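Nadix folding table review: nine months of family meals

4 min read | 20 shares | 9 comments

We bought the Nadix in February, when the old pine table finally gave up a leg. I wanted something light enough to push against the wall, easy to wipe and cheap enough that I wouldn't mind the odd knock. I looked at the Vindmont as well, but it cost almost 100 pounds more and the shop in Buston had none to try.

A marble-pattern top shows spills and marks quite differently from plain wood, so think about that before you choose a finish.
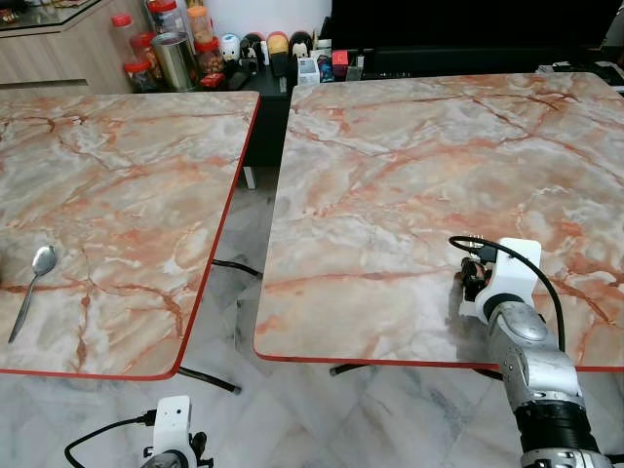
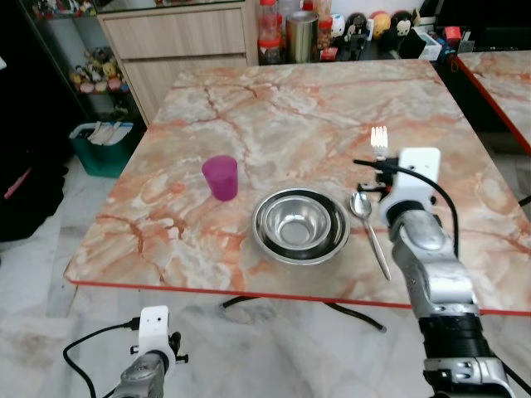
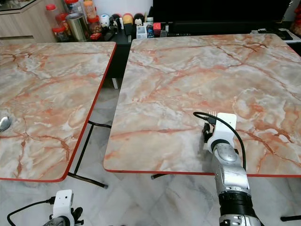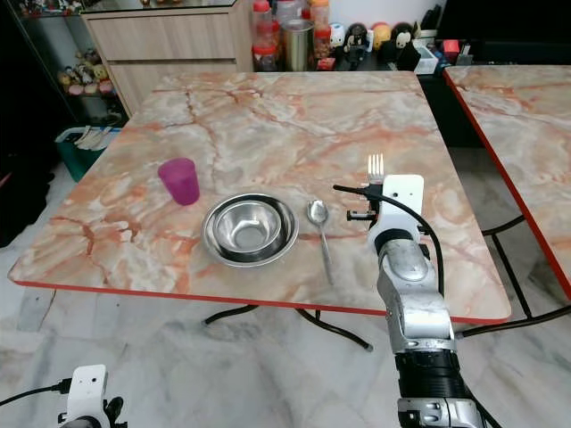
Marble-patterned tops with a red edge.

Delivery took longer than promised and the box had a split corner, though the table was fine. The legs come folded flat under the top and lock with a sliding catch. The catches were stiff for the first few weeks. They have eased since, and I can now put the table up on my own without trapping a finger.

It seats four adults if nobody needs much elbow room. For Sunday lunch sort of meals, with a roasting dish in the middle and vegetables round it, it gets crowded and we move the water jug to the windowsill. Two children doing homework have plenty of space.

Cleaning is simple. Gravy, felt tip and jam all come off with a damp cloth. Turmeric left a faint yellow patch that went after a few days of ordinary wiping. I have used a mat under hot pans from the start, so I can't say how the surface copes without one.

The weak point is the feet. The plastic caps are thin and two had worn through by the summer, which left scratches on our kitchen floor. Nadix sent replacements free of charge, but they were the same thin ones. I bought a bag of Tipoki rubber caps instead and they have stayed put – they also stop the slight rocking we had on the uneven side of the room.

Folded, it stands behind the kitchen door and sticks out less than I feared. The lifting handle is only a slot cut into the frame and it digs into your fingers if you carry the table up a flight of stairs.

I would buy it again for a small kitchen. If you mean to leave a table up all year, get a fixed one, as you'll have a steadier table for the same money.

Reviewed 11/18/18

833 people found this helpful | Leave a comment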